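Brultside open day — simulated gripper episodes, README

Recorded for and during the July open day at the Brultside building. Simulator only, one arm, wrist view.

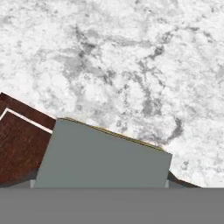

Houshang Jafarzadeh wrote back after reading the first draft that the thing a visitor would want up front is whether the episodes were driven by people off the street or by us, and that the old README made you dig for it. Fair. So: both. Visitor episodes and staff episodes are in separate folders and there is a column for it as well. See "Who drove".

Status

Usable. Not pretty. Notes typed up the same evening and cleaned a bit since. If something here disagrees with the index file, trust the index file.

What is in it

241 episodes in total. One scene family: a marble tabletop, a wooden object on it, the gripper close in. Everything is rendered, no real arm footage in this set. The real arm was running in the other hall and its logs are kept by another team, ask them.

Each episode has:
wrist view frames
joint positions and gripper opening, per step
the command sent by the controller, per step
a one-line task string
a result flag (done, not done, stopped by hand)
driver type (visitor or staff)
station number

No audio, no faces, no names of visitors. We did not record the room.

Why it exists

The open day needed something people could touch. Last year it was a video loop and a poster and folks walked past it. This year we put two driving stations in the ground floor hall, hooked to the simulator, and let anyone have a go after a short demo. Saving the episodes was an afterthought, decided that morning more or less. That explains some of the mess below.

Stations

Station 1 — the good one. New controller, big screen, ran all day without a restart.

Station 2 — older laptop, from the Cenby bench. Lag got worse after lunch. Restarted twice. Episodes recorded just before each restart are kept but carry a "lag" tag. Don't use them for timing.

Both stations ran the same scene build. Lighting is the same in all of them. Table texture is the same marble everywhere, we meant to rotate textures and never got to it.

How the demo ran

Doors at 10 am. First group was a school group, 16 kids plus teachers, and they got the long version of the talk. After that it was walk-ins till 4 pm.

The routine, when we stuck to it:

1. Staff member drives one episode and talks over it.
2. Visitor gets a free practice run, not saved.
3. Visitor gets a saved run, one task.
4. Reset, next person.

Step 2 got skipped a lot once there was a line. You can tell in the data — the afternoon visitor runs have way more wandering at the start, people hunting for which stick does what. Not tagged separately, sorry. Sort by clock time and you'll see it.

Tasks

Three task strings, picked by whoever was staffing:

"touch the near edge"
"push the object back"
"grip the rim and hold"

The first is easy, small kids managed it. The second is okay. The third is hard from the wrist view alone and most visitors ran out of time. Time limit was the same for all three, probabaly a mistake.

"Hold" means held till the timer beeps. Some staff counted a short hold as done in the first hour. Those flags were fixed later by replaying the state logs, but if you find one that looks wrong send me the episode number.

Who drove

Visitors: most of it. Adults and kids mixed, no age recorded.

Staff: the demo runs, plus 17 runs done after closing to get cleaner examples of the third task. The after-closing runs are all station 1. They are the closest thing to expert data in here, but we were tired, so don't expect too much.

Consent: there was a sign at each station and staff asked out loud before every saved run. Anyone who said no just drove unsaved. Lots did, no problem.

What the view is like

Narrow. The camera rides with the gripper, so the gripper's own parts take up a big share of the picture and the object is often partly hidden behind a finger. Visitors complained about this more than anything else. Good practice for a model maybe, annoying for a person. A second view from the side was set up but it was not saved. Yes I know.

The marble is busy, gray veins all over, no grid or lines. Gives you nothing straight to judge distance from. Several people asked for a checkerboard.

Known problems

Episode numbers skip. Practice runs used up numbers. Nothing is missing.

16 episodes have a frame count one short of the step count. Last frame dropped. Listed in short_frames.txt.

Station 2 clock was off by around an hour until somebody noticed. Corrected in the index, NOT corrected in the raw logs.

"stopped by hand" covers two things, the visitor giving up and staff hitting reset because the next group was waiting. We can't seperate them now.

Object start pose only varies a little. Don't train on this and claim it generalizes.

Splits

None given. If you make one, split by station and time, not at random. Back to back runs are often the same family taking turns and copying each other.

Layout

visitor/ — saved visitor runs
staff/ — demo runs and after-closing runs
index.csv — one row per episode, start here
short_frames.txt — see above
notes/ — my notes, unedited, good luck

Things people asked at the stations

Is it a real robot? No, a simulated one. The real one is down the hall.

Does it learn from me right now? No. Runs get saved and maybe used later, nothing changes while you drive.

Why is it so slow? We capped the speed. On the first try in rehearsal it was set higher and everyone slammed into the table.

Can I take the controller home? No.

Next time

Save the side view
Separate button for staff resets
Longer time limit on the third task
Two table textures at least
Somebody on station 2 who isn't also on the door

Chuensuk room has been asked for instead of the hall, quieter, better power. Not confirmed. If we get it there is space for a third station.

Use

Internal and partner groups for now. Brotstead has a copy, same version. Don't repost it until the license line is sorted. If you use it in a talk just say Brultside open day set and point to this file.

Changes

v1 — dump from the evening
v2 — hold flags fixed, index clock corrected
v3 — README rewritten after comments, driver column added, no frames changed

Problems to the usual list with the episode number in the subject. Without the number I can't find anything.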